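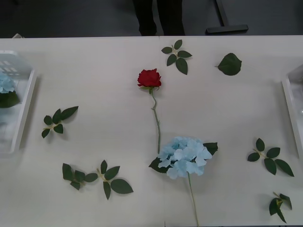

Artificial rose, hydrangea and leaf sprigs on a white table.

1/ Storing fabric flowers between seasons. I do this for a small hire business in Stakthorpe and the losses are nearly all from storage, very few from use. Notes below, mostly for people with a spare room and a few tubs.

2/ Light first. Dyed polyester fades on the side facing the window. Reds and blues go before greens. A closed cupboard is fine. A clear tub on an open shelf is not a closed cupboard.

3/ I kept a log for one year. Of 561 stems stored in opaque tubs, none were pulled for fading. The clear tubs lost 123 from a smaller lot. Same room, same shelf height. Not a controlled test, but I stopped buying clear tubs.

4/ Heat. Roof spaces in July are fine where I am. In summer they are a problem. Hot-melt glue softens well before the fabric shows any damage, and the heads slide off the stems. If the glue has let go, clean off the old bead before you reglue. New glue on old glue peels.

5/ Dust. Cool hair dryer, lowest setting, blow from the back of the head outward. For greasy dust (anything that has been near a kitchen) use a barely damp cloth with a drop of dish soap. Test the dye on an underside petal. Dry fully before it goes in a tub.

6/ Wire stems rust from the cut end. Dab clear nail polish on the end, let it cure overnight. Paretti stems come capped already. Kazemi stems don't, at least the ones I get.

7/ Packing order: long straight stems on the bottom, sprigs next, large heads on top with tissue under the outer petals. No weight on top of the heads. Creased petals can be steamed, held well back from the kettle. Crushed centres mostly stay crushed.

8/ Labels. Colour, stem length, month packed. Write on the short end of the tub, where you can read it when they're stacked. The Hastance labels I used first dropped off in the cold. Masking tape and a marker has held for three winters.

9/ Capacity, since I was asked: up to 256 single stems in a large tub if the heads are small. Far fewer for anything the size of a hydrangea. Overfilling costs more than a second tub.

10/ Mothballs: no. The smell stays in the fabric and moths don't eat polyester. Silk is a different case and I don't stock any.

11/ Next thread will be on repairing leaf joints, once I've tried the two adhesives I have here.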